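Why Do Magnets Stick to a Whiteboard?
By Lleucu Trevor

Find a round magnet, the kind with a colored cover. Put it down on a table and give it a push with one finger. It slides along and stops, just like a button or a coin would. Pretty ordinary! Now hold it up to a magnetic whiteboard and let it get close. Tug - snap - it's on. It's the same magnet, so what changed?

The answer is hiding inside the board. Many whiteboards have a thin sheet of steel underneath the shiny white surface. Steel is mostly iron, and iron is one of the few metals that magnets pull on strongly. (Nickel and cobalt are two others.) Most tabletops are made of things a magnet doesn't care about at all, like wood, plastic or stone.

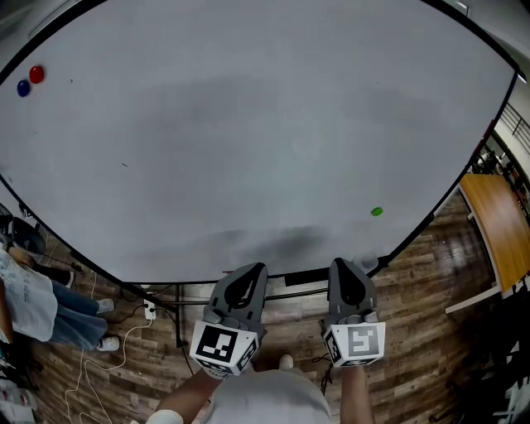
So what is going on inside that steel? Imagine a huge crowd of people in a park, all facing different ways. Iron is a bit like that. It is made up of tiny areas called domains, and each domain acts like a very small magnet. Usually they point every which way, so their pulls cancel out. That's why a steel spoon doesn't normally grab paper clips!

When you bring a real magnet close, lots of those domains swing around to line up with it. For as long as the magnet stays there, that little patch of steel behaves like a magnet too, and the two pull together. Take the magnet away and most of the domains get muddled up again.

But wait - gravity is still pulling the magnet toward the floor. Why doesn't it slide down? The magnet presses itself so tightly against the board that the two surfaces grip each other. That grip is called friction. You use it every time you walk, and you really notice it when it's missing, like when you step on ice. If a magnet is too weak, or is holding up too much paper, friction loses and the whole lot goes slithering down.

What about two magnets next to each other? Every magnet has two ends, or sides, called poles: a north and a south. A north and a south pull together. Two norths push apart, and so do two souths. Try moving two magnets slowly toward each other on a board. Sometimes they jump together with a click. Sometimes one scoots away as if it's being chased!

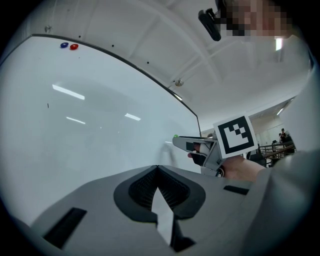 A blue magnet and a red magnet close together on a whiteboard.

TRY IT: How many sheets can your magnet hold?

You will need one round magnet, a magnetic whiteboard or a steel fridge door, and 20 sheets of scrap paper.

Put one sheet against the board and hold it there with the magnet. Let go. If it stays up, add another sheet and try again. Keep going until everything slides down, then write down your number.

Each sheet you add moves the magnet a little farther from the steel, and a magnet's pull fades fast with distance. The paper gets heavier as well, so the magnet has two problems at once. Does a bigger magnet always win? Make a guess before you test it!

Safety note: ask a grown-up before you start, and never put magnets in your mouth or nose. Small, strong magnets are very dangerous if swallowed. Keep them away from little brothers and sisters, and from bank cards.

Words to know

Domain: a tiny area inside a metal like iron that acts like a small magnet.
Friction: the grip between two surfaces that are touching.
Pole: one of the two ends or sides of a magnet, where its pull is strongest.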